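Andum Opens Orders for Second Skarkix Graphics Card and Revises Warranty Terms

24th January

Andum has opened orders for the Skarkix 2, a compact graphics card intended for small desktop cases, and has changed the warranty terms that apply to all of its current PC hardware. Both announcements were published this morning on the company's support site, together with updated driver notes and a revised list of compatible power supplies.

The Skarkix 2 replaces the original model, which was withdrawn from the Andum store in December. The new card keeps the two-slot design of its predecessor but is shorter, and the power connector has been moved from the top edge to the rear. Andum states that the change was requested by system builders, many of whom had reported that the cable pressed against the side panel in narrow cases.

Video outputs are unchanged. Buyers who use the mounting bracket supplied with the first Skarkix should note that it does not fit the new card. A replacement bracket is included in the box, and a spare may be ordered separately through the parts page.

Cooling has also been revised. The fans now stop completely when the card is idle and start again under load, a feature that can be turned off in the Andum control software. In its product notes the company advises owners of cases with no front intake to leave the fans running at all times. A firmware option for a quieter fan curve is planned but will not be ready when the first cards ship.
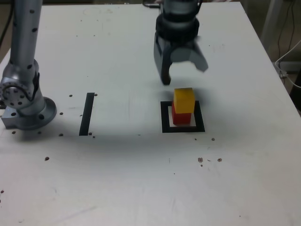
Orders placed through the Andum store will be handled in the sequence in which they are received, with a limit of one card per household. First shipments are expected to take around 30 days. Customers who joined the waiting list last year will receive a message with a private order link, valid for three days from the time it is sent. Links that are not used within that period will pass to the next person on the list.

Retail supply will be managed by Guerra, which already distributes Andum motherboards and cases. Guerra has confirmed that stores will receive their stock after the first direct orders have been filled. It has not published a retail price, and it asks customers not to contact individual stores for reservations at this stage.

The revised warranty sets a single period of three years for graphics cards, motherboards and power supplies. Until now, the length of cover depended on the product line and on where the item was bought. The new period also applies to hardware already in use, provided that it was bought new and that proof of purchase can be shown. Registration is no longer required. Cards that have been fitted with a third-party cooler remain covered, on condition that the original cooler is returned with the card when a claim is made.

Damage caused by liquid cooling leaks is still excluded - a point that has drawn criticism from some owners on the company's forum. Andum has said that it will review the exclusion later in the year.

Separately, Cuvon has issued an update to its monitoring software that adds support for the Skarkix 2. The update corrects a fault in which memory temperature on the original card was shown as zero after the computer woke from sleep. Users of the older release are advised to uninstall it before installing the new one, as saved fan profiles from the earlier version may not load correctly. Profiles can be exported first from the settings menu.

The full warranty text, the power supply list and the installation guide for the Skarkix 2 are available on the Andum support site. Questions about existing repair claims should be sent through the claims form, with the original case number included.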